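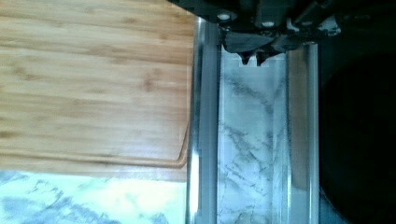
Help Center / Teaching by Demonstration / Frequently Asked Questions

Hand Guiding and Remote Control: Common Questions
Last updated February 11, 2024

These answers apply to Brolirus arms running the Buver recorder. Older arms without joint torque sensing can be taught by remote control only. Skip the sections on hand guiding if you have one of those.

What is the difference between hand guiding and remote control?
In hand guiding, the operator holds the arm at the forearm link and moves it through the task while the joints are in float mode. In remote control, the operator moves a leader arm and the follower arm copies it. Both produce the same kind of file: joint positions, gripper opening and wrist video on one clock.

Which one should I use?
Use hand guiding for short motions with one or two contacts, such as pressing a lid closed. Use remote control for anything the final policy will do from video. An operator's hand on the arm tends to show up in the wrist view, and the policy will learn from it.

How many demonstrations do I need?
Start with 80 for a single task on a fixed counter layout. Our kitchen set at the Gornport site has 376 across all its tasks, and the weakest results came from tasks with the fewest recordings. Hold back 20 for checking. Do not train on them.

Can I mix hand-guided and remote recordings in one set?
Yes, if they are tagged. The source field in the session header must read "hand" or "leader". Untagged files are accepted by the recorder but rejected at export with error 20.

Why do clear containers cause so much trouble?
Most of what the camera receives from a clear tray or box is the counter behind it. On veined marble the pattern carries straight through the floor of the container, and the side walls read as bright bands whose position shifts with the light. Depth readings on such surfaces are unreliable. Train on the color stream, and vary the lighting between sessions.

Where should the fingertips be when I start recording?
Wherever the task starts. For grasps on clear objects we get better results when the episode includes a short hover with the fingertips just over the near end of the object. Hold for one second, then descend. The hover gives the policy several similar views before contact.

The gripper blocks part of my wrist view. Is that a fault?
No. With the standard bracket, the housing takes up part of the upper image and the fingertips point down from it. Keep the bracket in the same position for every session. If it has been removed, run the wrist calibration again before recording, even if the view looks the same.

Does the background matter?
Yes. A light cutting board on one side of the object and something dark on the other is a hard case for automatic exposure. The pale side may wash out while the dark side loses its edges. Lock exposure before the first episode and leave it locked until the session is closed.

Should I clear the counter?
Only if it will be clear when the arm works unattended. A policy trained on a bare counter often reaches for the wrong edge once a board or pan is placed next to the target. Move neighboring items between episodes and keep at least some recordings in which they touch the target.

The leader arm feels heavy. Can I reduce this?
Open Leader Settings and lower the damping value in small steps. Below 20 the arm may drift when released. Dean Wragg's bench notes, included in the download package, list the values used at Gornport for each leader size.

I paused halfway through a demonstration. Do I have to discard it?
A pause under two seconds is trimmed automatically. Longer pauses are kept, and the policy may copy them as hesitation. Mark the episode for review, or cut it by hand in the Chow viewer.

Should I keep failed attempts?
Keep them, tagged "fail". They are left out of training by default. If the operator missed the grasp and then corrected it within the same episode, tag it "recovered". Those episodes are included and are worth having.

How fast should I move?
Slower than feels natural, at a steady rate. Recordings with sudden speed changes replay badly, and the fingertips overshoot at the point of contact. The viewer flags any episode above the joint speed limit in amber.

Can two people record the same task?
Yes. Agree beforehand on which end of the object is grasped and from which side the arm approaches. Two operators with different habits will produce a policy that wavers between them.

Export stops with "clock mismatch". What now?
Restart the recorder with the camera already connected. Episodes captured before the restart can usually be repaired with the resync tool under File > Repair. If the offset is larger than one video frame after repair, record the episode again.

Related topics: Wrist calibration | Session header fields | Error codes at export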